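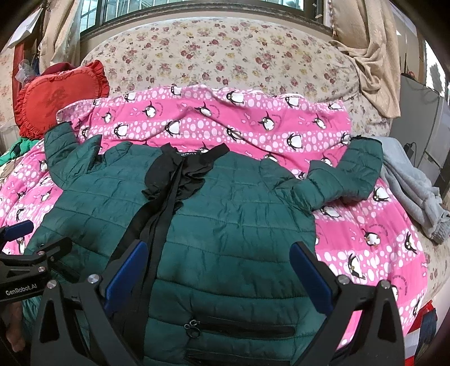
Teal puffer on the bed, back side up, before folding

Storing puffer jackets for summer – fold or hang?
Home Storage > Closets and Clothing

rilley_98
Posted Thursday, April 24, 2025
Packing up winter stuff this week. The teal jacket is the thickest thing I own and I never know what to do with it. Last year it went in a vacuum bag until August and came out flat as a board. Do you fold yours or hang them? Closet space is tight. I have one Zimer under-bed box and that's all.

florkmont236
Fold. Lay it face down like you have it, sleeves in across the back, then bring the bottom up to the collar. Hood goes in last. Skip the vacuum bag.

quiltandco
I'd hang it. Folding puts creases in the channels and the fill slides to one end. A wide hanger and a cotton cover is all you need.

florkmont236
Mine has been folded for 9 winters and the fill is fine. Creases drop out after a day on a hook.

quiltandco
Is yours down or polyester? Down comes back. Cheap polyester doesn't always.

rilley_98
Polyester I think, the care tag inside has faded. Hanging is out for me anyway, the rod is full of coats.

akbari_attic
Wash it first whichever way you go. Collar grease turns yellow over the summer. Cold wash, low dryer with 2 tennis balls, and then leave it out overnight. Zip the pockets shut before it goes in.

florkmont236
Agree on washing. Don't agree on the dryer, I air dry mine flat.

akbari_attic
Takes forever and it clumps. Low heat is fine if the tag allows it.

tomatoshelf
Off topic but where is the penguin blanket from? My daughter would want it.

rilley_98
No idea, it was a gift. OK – going with wash, low dryer, loose fold in the Zimer box. The gray fleece can go on the bottom and the puffer on top so nothing sits on it. Will post in the fall with how it looks.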